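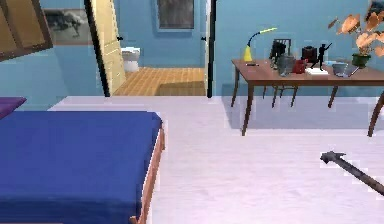 Mokgethi has sold simulation software to warehouses for years. Liner, released in January, is its first package for homes. It gives a robot developer a set of computer-rendered rooms, a stock of household objects and a list of chores, and it runs on one decent desktop.

The bedrooms are the best part. In one, a bed with a blue blanket stands across from a long table holding a lamp, a red mug, a metallic pitcher or cup and a big potted plant, and an open door leads to the bathroom. The arm has to work in the space between. You can give it a job, change where it starts and run the job again as often as you like.

The base kit has 66 rooms and 1009 objects. A license costs $165 a month per seat, or $2000 for a year with support. That yearly price is a little more than 12 single months, so you are paying extra for the help line. Small teams can probably skip it.

Ottavio Sartori, who builds kitchen arms at Clalumano, used Liner for six weeks. "Setup took a morning," he said. "Cups and bowls behave well. Cloth is still stiff, and I wouldn't trust it for making a bed."

We had the same trouble with blankets. Doors were fine. The manual is thin on custom grippers, and we had to write to support twice before ours loaded at the right size.

Rernstead sells a similar package with better cloth, but it has fewer rooms and needs a rented server. Liner's trial lasts two weeks and includes four rooms.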